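4. Results: How Shops Choose, Cut and Store Wrapping Paper

4.1 Choice of paper

All of the shops in the Presadstead sample used brown paper for at least part of their outgoing stock. Most of the 53 owners and managers who answered the survey had used it since the shop opened and had not compared it with anything else. When asked for their main reason, they most often named price. The next most common answer was that the paper could be put in the customer's household recycling without removing anything but the tape. Appearance came third, although it came first among shops that sold mainly gifts and ceramics.

Shops that had switched to brown paper from plastic film gave a different set of answers. For them the change had usually followed a complaint, or a change in what the local waste service would collect. One bookseller had received the same letter from three customers in a single month and ordered her first roll the next day. A lamp shop on Marti Street changed over when its film supplier closed, and would have stayed with film if a second supplier had delivered to the town.

Weight of paper was poorly understood. Owners talked about "thick" and "thin" paper, and few could give the grade printed on the roll or the delivery note. This matters for the comparison of waste in Section 5, where we had to weigh samples ourselves. Several shops had bought more than one grade over the study period without knowing it. The wholesaler Aser had changed the grade it sent out under the same product line, and the shops noticed only that the paper had become harder to fold at the corners.

4.2 Cutting

We found two ways of cutting. In the first, paper was torn or cut from the roll one piece at a time, to fit the item in hand. In the second, large sheets were cut ahead of time and kept flat in a stack. Shops with one person at the counter nearly always cut to fit. Shops with a separate packing table tended to cut ahead, most often in the early morning before the doors opened.

The packing logs cover 748 parcels. Parcels wrapped from sheets cut ahead of time used more paper for their size than parcels wrapped from the roll, and the gap was widest for small items. Staff who had a stack of large sheets in front of them seldom cut one down. They folded the extra paper inward and treated it as padding. Whether it worked as padding is hard to say from our data. Damage reports were too few in both groups to support a comparison, and we make no claim about it.

For larger items the gap was small. A framed print or a boxed lamp needs most of a large sheet in any case, and cutting to fit from a heavy roll is awkward when the piece is wider than the counter. Some staff solved this by rolling paper out over the whole table and cutting only after the item was in place. Others laid down one sheet as a clean surface and left it there through the shift, wrapping on top of it. The cover sheet was then used for the last parcel of the day or saved for stuffing. Figure 2 gives a sense of how much of a table a large sheet takes up.

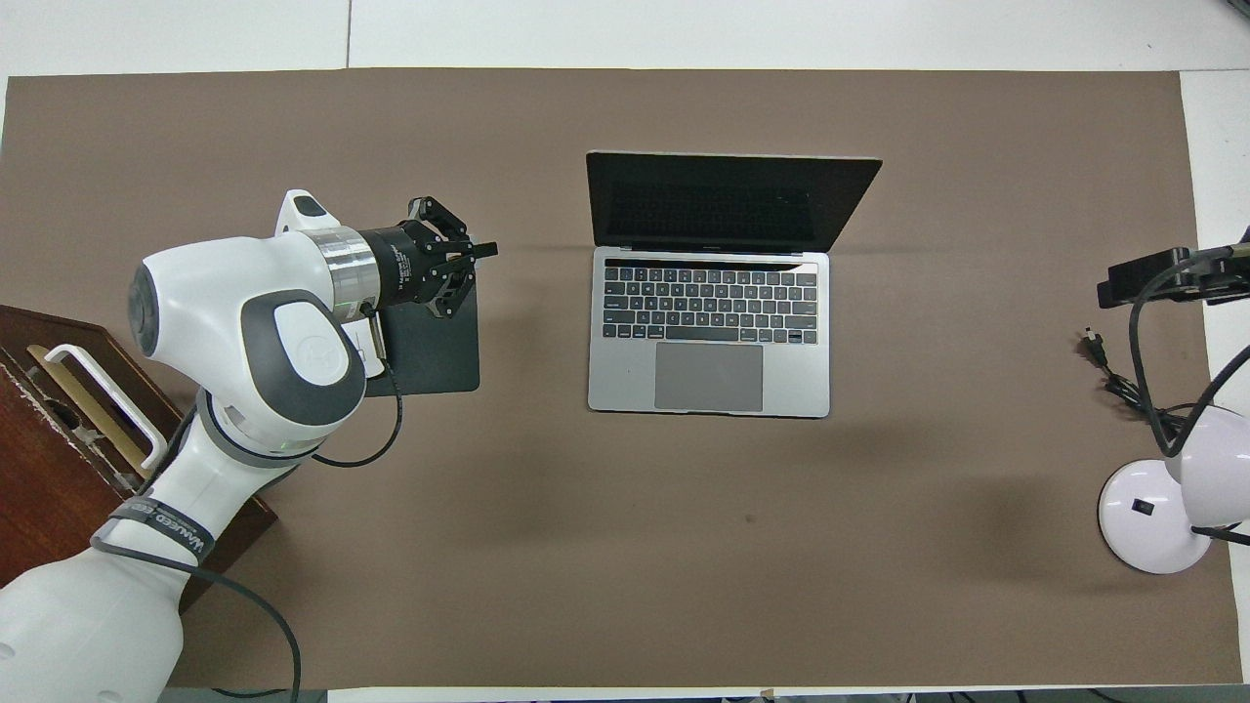

Figure 2. Large sheet of brown paper covering most of a white tabletop.

The size of the table had more effect on cutting habits than we expected when we designed the survey. We asked about it only in the last part of the form and in a single question. In the interviews it came up without prompting. Shops with a table narrower than their roll had to let the paper hang over the side, where it creased or picked up dirt from the floor. Two of them had moved to a narrower roll for this reason, at a higher cost per area. Another had pushed two tables together and then found that the gap between them marked every sheet.

Regula Kuster, who manages packing for a kitchenware shop in the old part of Presadstead, kept her own notes on paper use for several months before our study began. Her notes agree with the logs in the main respect. Paper use per parcel fell when she moved the roll from under the table to a stand at the end of it, and rose again when the stand broke and the staff went back to cutting ahead. She had not weighed the paper. She had written down the date on which each roll was started and the date on which it was finished, along with the parcel numbers from the order book. This is a simple method and we recommend it to shops that want a rough check on their own use. It does not separate paper used for wrapping from paper used for other things, such as covering the table during painting or making signs for the window.

4.3 Storage

Rolls were stored upright in a corner, flat on a shelf, or on a stand. Upright storage was the most common and caused the most trouble. The lower edge of the roll took up moisture from the floor, particularly in basement rooms, and the outer layers became wavy along that edge. Staff usually cut the wavy strip off and threw it away. We asked for these strips to be kept and weighed during August, which was humid, and they made up a larger part of the total waste than offcuts from wrapping did in the same shops. In the dry storage rooms on upper floors there was almost no waste of this kind.

Sheets cut ahead of time had a different problem. Paper that has been on a roll keeps some of its curl, and sheets from near the core curl the most. A stack of them does not lie flat for the first day or so. Shops dealt with this by weighting the stack with a board or with stock from the shelves, or by turning every second sheet over so that the curls worked against each other. Turning the sheets was the better method according to the staff who had tried both, but it took time, and it was skipped on busy days. On Friday afternoons, when most of the shops packed for the last collection of the week, it was not done anywhere that we visited.

Paper returned by customers or saved from incoming deliveries was kept in most shops, nearly always in a box under the counter. It was used as filling and almost never as outer wrapping. Owners felt that a creased outer sheet looked careless. This view was held most strongly by those who sold new goods. The secondhand dealers in the sample had no objection to creases, and one of them wrapped everything in paper that had been used before. His customers had not commented on it in either direction.

4.4 Ordering

Small shops paid more for the same paper than large ones, as would be expected. The lowest price tier at Aser began at an order of seven rolls, which was more than most shops could store in dry conditions. Several owners had ordered at that level once, lost part of the order to damp, and gone back to buying one or two rolls at a time. The saving on price had been smaller than the loss. Those with dry storage kept ordering in quantity and were satisfied with the arrangement.

Shared ordering was tried by one group of neighboring shops during the study. They placed a single order through Vundix, an ordering site used mainly by cafés, and divided the rolls on delivery. The price was good. The difficulty was that the delivery came to one door and the others had to fetch their share by hand, in some cases over 200 meters along a street closed to vehicles. A full roll is heavy and hard to grip. The group placed a second order with narrower rolls and had not decided on a third when our fieldwork ended.

Only a few shops kept a written record of paper purchases apart from the invoices. Paper was entered in the accounts under packaging, along with tape, labels and boxes, and sometimes under general supplies. For this reason the cost figures in Section 5 were built up from delivery notes. Where delivery notes were missing we left the shop out of the cost comparison and kept it in the survey results.

4.5 Limits of the observations

The logs were filled in by the people doing the packing, and entries were thinner at busy times. We compared the logs with the order books and found gaps mainly in the late afternoon. Parcels packed at those times are likely to have been wrapped in more of a hurry, so the paper use reported for them may be low. We did not adjust for this.

The sample is also drawn from one town with a damp climate and many old buildings. The results on storage would probably look different in a place where shops have modern stockrooms. The results on cutting depend less on the building and more on the table and the roll, and we expect them to carry over to other towns with shops of a similar size.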